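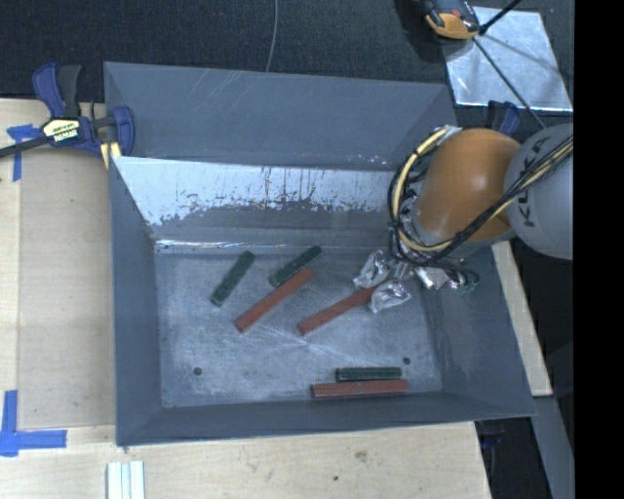
My grandmother's earrings, finally wearable

So I did it, I took Gran's clip-ons to a jeweler! They've lived in a sock in my dresser for years because I can't stand clips for more than twenty minutes (my poor lobes) and they were far too pretty for a sock.

Fionnuala Keane at Grutach does conversions, and she was lovely about it. She swapped the clips for posts in 14k gold, tightened two wobbly garnets and asked me 3 times whether I wanted the old patina polished off. No! Leave it! I like that they look like they've been to a few parties.

It came to $317 for the pair, which made me gulp a bit. Another place quoted me about 100 less, but they wanted to glue the posts on, and Fionnuala made a face when I told her that. She solders everything, takes the stones out first, then resets them by hand. Took her 2 weeks in June.

I wore them to Jintana's birthday dinner and she grabbed my chin and turned my head side to side to get a proper look, so I'm calling that a win. Next up is the matching brooch, which has a bent pin and one missing stone. Has anybody had a garnet matched to an old set? Tell me how it went in the comments, I'm a little nervous about the color.

Get new posts by email. Enter your address to subscribe. You can unsubscribe at any time.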